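Clondirel adds overnight freight sailing from Rankin to Flesville

I'm very pleased (and a bit short of sleep) to be able to tell you that from February we will be running a third ship on the Rankin to Flesville route. She's called Nodance, she has room for 35 trailers, and she'll leave Rankin every working evening at 8.

Regular customers will know how long we've been talking about this. Our two existing ships both sail in the morning, and that suits the timber and the animal feed very nicely, but it's been no help at all to anyone landing fish in the afternoon. They've had to pay for cold storage overnight or send a lorry the long way round by road, and they've told me what they think of that, sometimes at length!

So last spring we started looking for a ship. I must have walked round a dozen of them in various stages of rust before we found Nodance, which had spent most of her life carrying paper and was laid up with her engines in far better order than her paintwork. She's had a spell in dry dock, a new stern ramp and extra power points on the main deck so that chilled trailers can stay plugged in for the whole crossing.
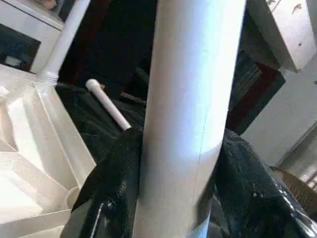
The crossing takes nine hours in decent weather, so a trailer that's on the quay at Rankin by 7 in the evening should be rolling off at Flesville in time for the early markets. Drivers are welcome to travel with their loads. There are 3 cabins set aside for them to begin with, plus a proper hot supper – I've tried the pie and can recommend it.

Captain Isla Baxter will be in command. She's been with us since she was a cadet and knows the approach to Flesville better than I know my own street. "She's a heavier ship than I've been used to and she takes her time in a turn, but she sits lovely in a swell," Isla told me after the sea trials. "The crew are keen to get going."

We carried 1,701 trailers on the route last year, and I'd like to see a good few more than that once the evening sailing has settled in. The morning timetable stays exactly as it is, and so do the morning rates.

Bookings for Nodance are open now through the freight desk at Rankin. If you've got an odd-sized load or anything hazardous, please ring before you book and we'll work out where to put it.

Angus Shearer
Managing Director, Clondirel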